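Ulteck Kitchen Storage Set: User Guide
Section 4. Unpacking groceries and storing carry bags

This section covers emptying store bags, flattening them, and loading them into the Palter bag holder. Mount the holder first (see Section 3). You need a clear table and a dry cloth.

4.1 Before you start

Choose a table with room to lay one bag out flat. Wood, glass and laminate are all suitable. On a wood table, wipe up water right away.

CAUTION: Keep plastic bags away from babies and small children. Bags can cause suffocation. Do not leave a bag on the table when you leave the room.

4.2 Emptying the bag

1. Set the bag on the table with the opening facing you.

2. Take out cold items first and put them in the refrigerator or freezer.

3. Take out glass jars and bottles one at a time. Hold the bag down with your other hand.

4. Remove the remaining items, then feel along the bottom seam for receipts, twist ties and small packets.

5. Turn the bag upside down over the sink and shake it. If it held raw meat or fish, do not store it. Throw it away.

Note: If the inside is damp, wipe it with the cloth and hang the bag up until it is fully dry. Damp bags stick together in the holder and may smell.

4.3 Flattening the bag

1. Lay the bag on its back with the printed side up. Lettering and logos make it easier to tell whether the bag is twisted.

2. Press on the top of the bag with one hand to keep it from sliding.

3. With the other hand, take hold of the near edge and pull it gently toward you. A crumpled bag needs several short pulls. Do not jerk it, as thin plastic tears at the side folds.

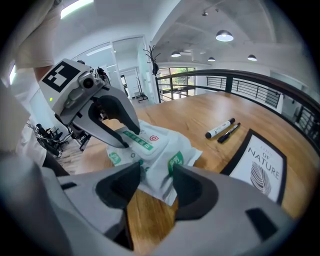

4. Smooth the bag from the bottom seam toward the opening to push out the air.

5. Push the side folds back in, so that the bag is the same width from top to bottom.

6. Fold the bag in half lengthwise, then in half lengthwise again.

4.4 Loading the holder

The holder takes bags up to 253 mm wide after folding. Fold wider bags once more.

1. Open the lid by pressing the tab and lifting.

2. Lay the folded bag over the end of the last bag in the holder, with an overlap of two fingers.

3. Roll both bags together and lower the roll into the holder.

4. Close the lid and pull the end of the top bag through the slot.

CAUTION: Do not fill the holder above the line inside the rim. An overfilled holder can come off its wall plate.

4.5 If something goes wrong

Several bags come out at once: The overlap is too long. Take out the roll and load it again.

The bag tears at the slot: Check the slot for a rough edge. If you find one, stop using the holder and order a new lid, part 1070.

The lid does not close: Remove bags until the roll sits below the line.

Text revised July 16, 2020. Guide editor: Shiuli Kodikara.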